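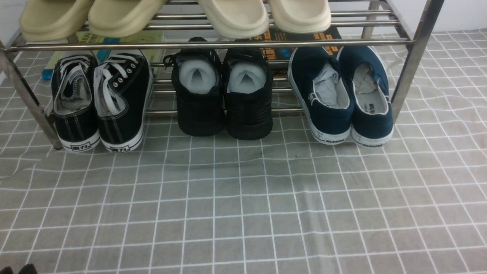 By the Sarar newsletter's home robots columnist

I got a lot of mail after my February column on writing house rules for robots, and most of it asked the same thing: how do you write a rule for something as dull as putting shoes away? Well, I've been stuck on exactly that for 3 weeks, so let me share where we are with the Norncombe practice notes.

My first draft said "return the shoes to the rack neatly." Terrible rule! Neatly according to whom? Two of our reviewers at Pakzad would have passed heels out or toes out, and one wanted the laces tucked in. So now the rule spells it out: sneakers go on the bottom, heels facing out, each pair side by side, and slides stay up top.
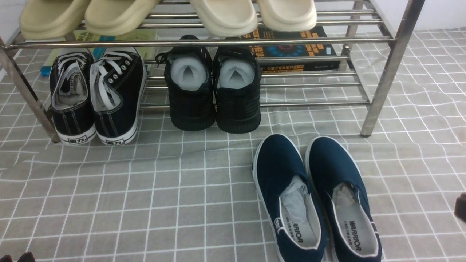
Then there's the stuff you aren't supposed to touch. If a shoe has paper in it, the paper stays in it. Same with books sitting behind the shoes (I keep books in odder places than that), which the robot should leave alone unless somebody asked for them to be moved. I'd also write down what counts as a fail. Mine has a shoe tipped on its side, a pair split up, or the rack shoved out of place.

One more from me, and it's a small one. Say where the job starts. "Pair on the mat, toes toward the rack" takes one line, and it saved us a long argument at Nastley over whether two runs could even be compared.
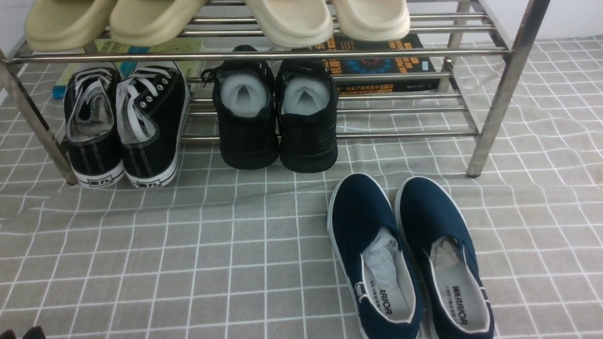

Send me your house rules

Got one that works for coats or dishes? Hit reply and paste it in, rough drafts welcome.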